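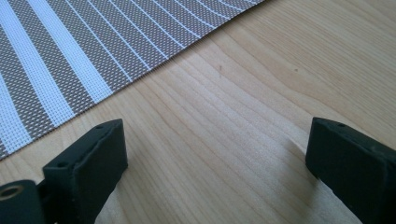
A striped woven placemat on a light wooden table.

KAKSTEAD - Football is still a few weeks off, but you would not have known it on Saturday morning at Echeverría Field, where the Kakstead Herons held their first full practice of the summer and a good many of their fans came out early with folding chairs and coffee to watch them do it.

The big question going into the season is who will be throwing the ball. Kam-wah Lai, who started every game last fall as a junior college transfer, has gone through two different offenses in two years and is now learning a third. Coach Firouzeh Zamani, in her second season with the Herons, put in a quicker passing game over the spring, with shorter routes and a lot less waiting around in the pocket.

"Kam likes to hold the ball and look for the long one, and I love that about him, I really do," Zamani said after practice, still carrying her whistle and a half-eaten bagel. "But we took a lot of sacks last year. I'd like him to get to Thanksgiving in one piece."

Lai threw mostly to his left on Saturday, and mostly short, though he did let one go down the sideline near the end that got a nice round of applause from the chairs. He said the new timing is starting to feel normal, even if his feet are still a step behind his head some days.

"I catch myself counting out loud," he said. "The guys on the line think it's pretty funny. My mom says I was doing it at dinner, too."

The Herons lost their last game of 2018 on a windy night at Hotby, on a field goal with the clock nearly gone, and it is fair to say that people here have not forgotten it. Lai passed for 265 yards that evening, his best total of the year, but the team could not finish drives and settled for kicks when it needed touchdowns. Zamani has the players working on plays from inside the 20 at the end of every practice now, when their legs are tired, and she plans to keep that up right through the opener.

There is plenty to sort out besides the passing game. Two of last year's starting linemen have moved on, and the backup running back spot is wide open. The defense, on the other hand, comes back nearly whole, and it looked it on Saturday - the secondary batted down several throws in the team period and let the offense hear all about it afterward.

Fans will notice some changes at the field as well. The old bleachers on the east side are gone, and the new ones, paid for in part by the equipment maker Dritel, seat 800. They have backs on the top rows, which should please anyone who sat through the rain in last year's homecoming game. Parking is still on the grass behind the north end zone, and the gate there will open an hour and a half before kickoff.

The team will practice on weekday evenings for the rest of the month and hold an open scrimmage in August, with free admission and hot dogs for the first 200 people through the gate. Season tickets are on sale at the field office, which is open until six on practice days. The Herons open at home against Hotby, and Zamani said she did not need to remind anybody in the locker room of that.

Posted July 20, 2019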